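28. August 2018

Heute war ich wieder den ganzen Tag im Prüfraum, und ich schreibe es am Abend auf, damit ich die Reihenfolge nicht vergesse. Das Paket von Pimau steht nun seit dem Anfang vom August bei uns. Es heißt Clurudley und wird als fertiger Sortierplatz angeboten: zwei Arme, die Software, eine Einführung und ein Wartungsvertrag über 2 Jahre. Cukwood muss entscheiden, ob wir es kaufen, und mein Teil ist der Bericht.

Am Vormittag habe ich zuerst das Handbuch zu Ende gelesen. Es hat 177 Seiten, und die deutsche Übersetzung ist leider ungleichmäßig. Manchmal heißt dasselbe Teil »Greifer«, manchmal »Hand« und einmal sogar »Zange«. Für mich, die Deutsch erst als Erwachsene gelernt hat, ist das mühsam. Ich habe mir eine kleine Wortliste gemacht und sie an die Innenseite vom Umschlag geklebt.

Danach kamen die Steckbausteine auf den Tisch. Cinzia Monti wollte ursprünglich unsere echten Kleinteile nehmen, aber ich habe gebeten, dass wir mit etwas anfangen, was nicht kaputtgeht und kein Geld kostet. Die Formen sind auch ganz verschieden, es gibt schräge und gerade Steine, und sie liegen nie gleich.

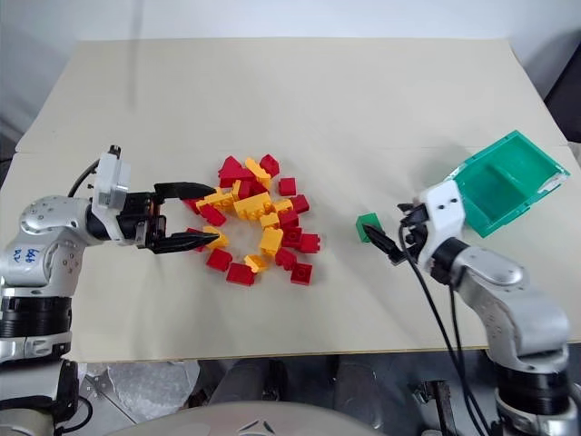
Clurudley am Prüftisch, mit den roten und gelben Bausteinen, dem einzelnen grünen und der Schale rechts.

Die Einrichtung selbst ging besser, als ich befürchtet hatte. Laut Angebot soll man 80 Minuten brauchen, ich habe 49 gebraucht, allerdings hatte ich die Bedienoberfläche schon in der letzten Woche angeschaut. Das muss ich im Bericht ehrlich dazuschreiben. Die Menüs sind klar, nur das Speichern einer Position ist unpraktisch: Man muss zweimal bestätigen, und die zweite Frage erscheint an einer anderen Stelle vom Bildschirm. Ich habe sie am Anfang immer übersehen und mich gewundert, warum nichts gespeichert war.

Was mir gut gefällt, ist die Ansicht aus der Kamera am Handgelenk. Man ist sehr nahe an den Teilen und erkennt, wie ein Stein liegt, ob auf der Seite oder mit der hohlen Seite nach oben. Von meinem Stuhl aus kann ich das kaum unterscheiden. 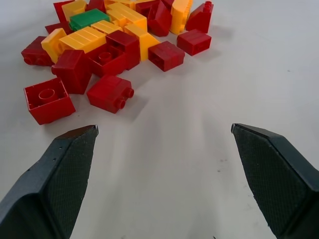
Mit Cinzia habe ich lange über die Preise gesprochen. Sie findet den Wartungsvertrag zu teuer und möchte noch ein Gegenangebot von Urrutia holen. Ich verstehe sie, aber bei Urrutia ist die Einführung nicht enthalten, und wir haben hier niemanden, der so etwas schon einmal aufgebaut hat. Wir sind nicht einig geworden. Sie ruft morgen dort an.

Offen bleiben für mich drei Fragen an Pimau. Was kostet ein Paar Greiferfinger als Ersatz, und wie schnell wird es geliefert? Bekommen wir die neuen Versionen der Software auch ohne Vertrag? Und wer korrigiert das Handbuch? Die letzte Frage stelle ich vielleicht etwas höflicher.

Am Abend hatte ich Kopfschmerzen, wahrscheinlich zu wenig getrunken. Morgen nehme ich die große Flasche mit und frage auch nach einem höheren Stuhl.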